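Old desktops, second lives: Drotisitz opens its refurb bench in Bundine

BUNDINE, November: I'm Fenna Claeys, and I look after the refurb program at Drotisitz. I'm thrilled to tell you we're taking in tired office desktops again (yes, even the one that's been under the stairs since the kids left home!). We've got room for 300 towers this season, and 42 are already on the shelves.

Every tower gets laid on its side with the cover off, so we can get at the drive, the memory and that tangle of coloured power cables. My colleague Mahtab Yazdani has a real soft spot for the older Dells. "They come apart so nicely, and you can generally find what you need for them," she tells me, usually with a cuppa in hand.

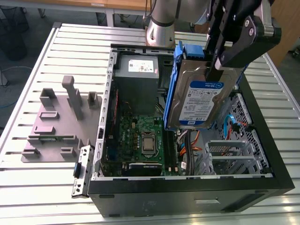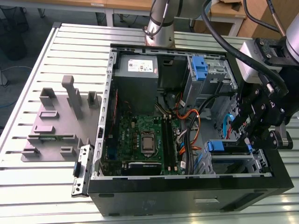

Desktop towers opened up on the slatted metal bench at Drotisitz.

Finished machines go to six local schools and to the Joltance homework club, with a fresh system installed and a three-month warranty. Please back up your photos before you drop anything off, and keep the power cord with the computer if you've still got it!

Media enquiries: Fenna Claeys, Drotisitz, Bundine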